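Category: Home Robotics > Events and Visits
3 min read

Prondeck open day in November, anyone else go?

tuchida
Went to the Prondeck open day with Paula Coman. The main demo was groceries: take things out of a shopping bag, put them on a shelf. First they had people doing it by hand with the hand-held gripper, then the arm tried the same job on its own. We got there at 2 and stayed until they shut the doors. The line for the hand-held part was long but it moved.

I had a turn. It's harder than it looks. The plastic folds over whatever you're going for and you end up pinching bag and item together. The Lay's bag was the worst one for me, because you can't squeeze it hard and you can't get under it either.
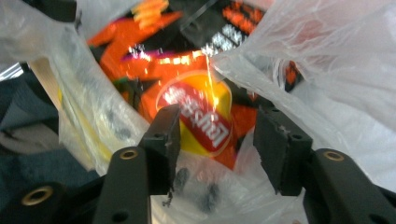 Yaryna: bags are the wrong test if you want to show off an arm. Put the stuff in a crate and any arm in that building could do it. I watched the arm for 5 runs and it got the item out clean on 2 of them. The rest of the time it pulled the plastic along.

tuchida
Sure, but I don't unpack crates at home. I'd sooner see it fail on a real bag.

g_sundqvist
Agree with tuchida. The Akari people had crates at their booth and it told me nothing. Did anyone ask how many hand demos they recorded?

tuchida
I asked. The guy said 700 so far for bags, and they want more with foil packaging.

Yaryna
700 is not a lot for something that never folds the same way twice. And all with the same finger pads? I'd want to see softer ones before they blame the data.

chie_m
I asked about the pads. They said they tried soft ones and they stuck to the film. No idea if that's true for every kind of bag.

Yaryna
Mine don't stick. Depends on the rubber.

g_sundqvist
Which rubber?

Yaryna
Silicone, the cheap sheet kind, cut to size. I'll post the thickness when I'm back in the shop.

chie_m
Parking was bad, by the way. If they do another one, take the bus to Hosoda and walk.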